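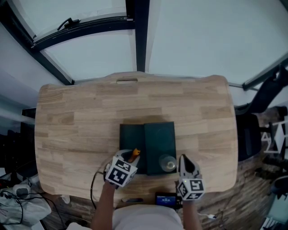
There is a long workroom on the top floor at Jurkunbridge that I would move into tomorrow if they let me. It belongs to Gernholm, a small furniture outfit, and what they care about up there is desks. Butcher-block desks, to be exact, and oh, they are lovely things!

Each strip in the top is a slightly different shade, so one desk runs from honey to tan and another is pale as birch. I spent a good 40 minutes just walking up and down with my palm on the wood (it was June, the light was gorgeous, and I had no other plans). My favorite detail is the slot cut near the edge, right where your hand wants to go when you need to shift the whole table.

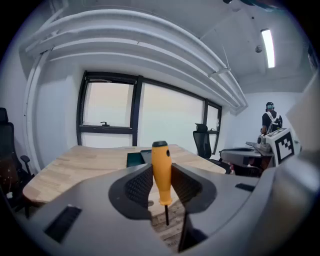 The model is called the Vik, and it goes together with a single screwdriver. I love that. Four legs, 4 brackets, a bag of screws, and you can have it standing before your coffee goes cold. Gernholm has made 352 of them so far, and more than 85 went to people working in spare bedrooms.

Then there is the window, black-framed and nearly as wide as the room, with the desk pulled up close so the daylight falls across the grain. A black mesh chair with a headrest looks terrific against all that blond wood.

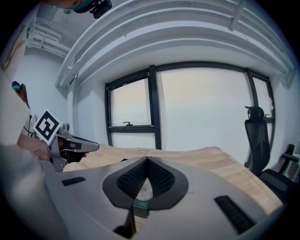 Looking after the top

Oil it twice a year and wipe up rings early. Small dents I would leave alone.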